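Equipment Planning Coordinator, Robotics
Voltudberg – Britville site
Permanent, full time
Posted May 6, 2023
Reference 932

Voltudberg is looking for an Equipment Planning Coordinator to look after purchasing and budgets for the robotics group at Britville. The position reports to Svyatoslav Levchenko, Operations Manager.

The group runs two programs. Sirko covers two-armed assembly. Tristo covers parts feeding and moves into its own bay in February. Both draw on one capital budget, and the person in this job keeps that budget straight.

What you will do

Prepare the yearly equipment plan with the program leads, including arms, hands, spares, cabling and test boards.
Get quotes, compare them on total cost over the service life and write the recommendation.
Raise purchase orders and follow them through to delivery and acceptance. Late hands and wrist units have been our biggest problem, so expect to spend time on the phone with suppliers.
Keep the asset register current. It has 300 lines at present and needs a tidy-up.
Plan service downtime with the technicians so that both programs are not stopped in the same week.
Report monthly on spending against budget.

What we are looking for

Experience buying technical or laboratory equipment, in any industry.
Good spreadsheet skills and a working knowledge of leasing, depreciation and import duty.
Able to read a supplier's data sheet and ask sensible questions about it. An engineering degree is not required.
Clear written English. Our supplier correspondence is kept on file and other people have to be able to follow it.

The desk is in the office next to the lab, and you will be in the lab most days – checking deliveries, tagging equipment and talking to the people who use it. 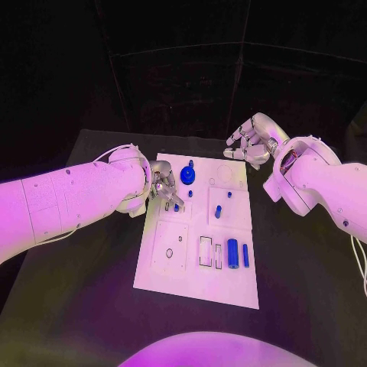
Peg and cylinder work on a test board, with an arm on each side.

Conditions

The job is 100 per cent on site for the probation period. After that, working from home 2 days a week can be arranged. Salary depends on experience and is reviewed each year. Parking is free.

How to apply

Send a resumé and a one-page cover letter to Bożena Ostrowski, Human Resources, quoting the reference number. Please tell us about one equipment purchase you handled from request to acceptance – what it was, what it cost and what you would change.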